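News from the nursery beds

Well, the bare-root season is finished, the last of the pots have been moved under the shade netting, and I've finally got an evening to sit down and tell you what we've been up to at Nila. Apologies to everyone who wrote in asking where the spring newsletter had gone. It went the same way as my spring, I'm afraid!

First, the hedging. We lifted and sent out 2,317 plants between the first frosts and the end of March, mostly hawthorn and blackthorn with a fair bit of hazel and dog rose mixed in. That's our best year yet, and it nearly finished off my back. The hazel was lovely stuff, straight and well rooted, and I was quite sorry to see it go. The blackthorn was smaller than I'd like, so if yours looked a bit weedy when you opened the bag, give it a year. Mine at home sulked for two summers and then went up like a rocket.

Several of you have asked whether you should be watering new hedges now. Yes please, if it's their first summer. A good soak once a week does far more than a splash every evening, and keep the grass away from the stems if you can manage it. I use old cardboard with bark on top (take the tape off first, or you'll be picking it out of the soil for years). If a plant looks dead, scratch the bark with your thumbnail before you pull it up. Green underneath means it's still going. If it's brown all the way down, drop me a line and we'll add you to the autumn list for a replacement.

Next, the apples. We've got 54 young trees in the top field now, and they're a mixed bunch. The Ní Bhriain end of the orchard, which some of you will remember as the boggy corner with the broken gate, has drained much better since we dug the ditch out, and the trees there have put on proper growth for the first time. I'd more or less given up on them. The June drop has been heavy all the same, and I've been thinning what's left to one or two fruits per cluster. It always feels cruel, and I always leave too many on. 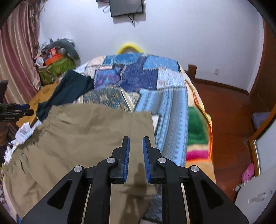 The gripper at the bed, fingers pointing up.

Now then, autumn orders. We're opening the list earlier this time, after last year's muddle when the beech sold out before half of you had even seen the prices. You can order from today in bundles of 100 if you're doing a long run, or singly if you only need to fill a gap. Singles cost a little more per plant, as ever, but I'd much sooner you bought seven good ones than a whole bundle that sits in a bucket until Easter. You know who you are!

New this year is a small batch of a crab apple we've been calling Zuvaris. It began as a seedling by the compost bays and I very nearly mowed it. The blossom is white with a pink edge and comes late enough to dodge most of our frosts, and the fruit hangs on until the blackbirds strip it. I've only grafted a few, so please don't be cross if they go quickly. I'll graft more next winter if my knife hand holds up.

A word on collection. The Mivis yard is still the place to pick up from, but please come in by the lower entrance, as the top lane has a hole in it that could swallow a small trailer. Bring something to wrap the roots in, too. An old compost bag is perfect. We do have sacking, but it runs out every single year and I end up cutting up my own dust sheets.

If you'd like to come and look before you order, you're welcome on open mornings through the summer. The plants in the lines won't look like much to anyone used to garden centres, and there's no café, but I'll happily put the kettle on and talk about rootstocks for as long as you can stand it. Sturdy shoes, please, and dogs on leads while the hens are out.

The order form is the same as last year's, so if you kept a copy you can fill that in, cross out the old prices and send it back. Orders for the first lifting need to reach me before the clocks change.

Posted 2025-06-29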